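Subtitle timing on Gultberg, second pass

I finished the eight episodes of Gultberg last week and then went back through the first three with the subtitles on, in English over the original audio. This post is about the subtitles. The plot has been covered well enough elsewhere, and I don't have much to add except that the harbor storyline should have ended an episode sooner.

Streaming subtitles are built as a list of events. Each event has an in time, an out time and one or two lines of text. Most style guides cap reading speed at a certain number of characters per second and ask for a small gap between events so the eye registers a change. When both rules are followed you stop noticing the text. When they aren't, you get what happens in the kitchen argument in episode two, where the mother's reply is on screen before the son has finished the question.

I exported my notes to a spreadsheet. Episode two has 523 events by my count. I marked an event as early if the text came up clearly before the first syllable, and as late if I had heard the whole first word before seeing it. I used 200 milliseconds as the line in both directions. That is generous. A viewer who speaks the language will catch less than that, and a viewer who doesn't will probably never catch it.

Results for episode two: 20 events early, a smaller group late, the rest fine. The early ones are not spread evenly. Nearly all of them are in two scenes, the kitchen and the ferry, and both scenes have fast cutting with overlapping speech. My guess is that the in times were snapped to the shot changes by software. Snapping is normal practice, and it works when the speaker starts near the cut. In the ferry scene the cuts come well ahead of the lines, so snapping drags the text forward and gives away the one surprise in the episode.

Episode one is cleaner. Episode three has a different problem, in that songs on the radio are subtitled in full even when people are talking over them. You end up with two italic lines of lyrics and no dialogue, and then a rushed event carrying both speakers.
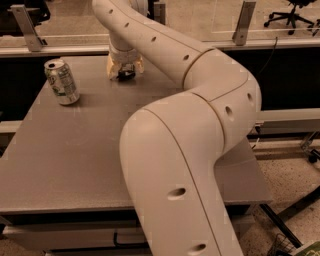
Olga Cardoso wrote in after my first post on the show to say that the ferry scene is timed correctly on the disc release, and that the lyrics are left out there too. She also thinks the disc uses a separate translation, as the uncle's nickname is "Stump" on the disc and "Shorty" on the stream. I don't own the disc, but a separate translation would explain the nickname changing between episodes four and five on the stream, which I had put down to a mistake. It may be that somebody merged two files.

For comparison I ran the same check on the pilot of Plekthorpe, a much slower show with long static shots. I found two early events and no late ones. This says little about who did better work. Plekthorpe has a detective who leaves a long pause before every sentence, and you could time that with a kitchen clock.

The translation itself in Gultberg is good. Condensing is unavoidable at this reading speed, and the choices mostly keep what matters. The grandmother's proverb about nets is cut down to four words and still sounds like a proverb. I would question "county office" for the place where the land records are kept, given that the sign on the door says something closer to "parish," but it does no damage to the story.

If you watch on a television, check the subtitle offset in the menu before blaming the file. Mine had been set to plus 200 since February, from a badly synced copy of something else, and I had to throw out a whole evening of notes on episode one and do them over.

Episodes four and five are next, mainly for the nickname. If anyone has the disc and can send me the in time of the uncle's first line in episode four, please leave it in the comments along with the frame rate.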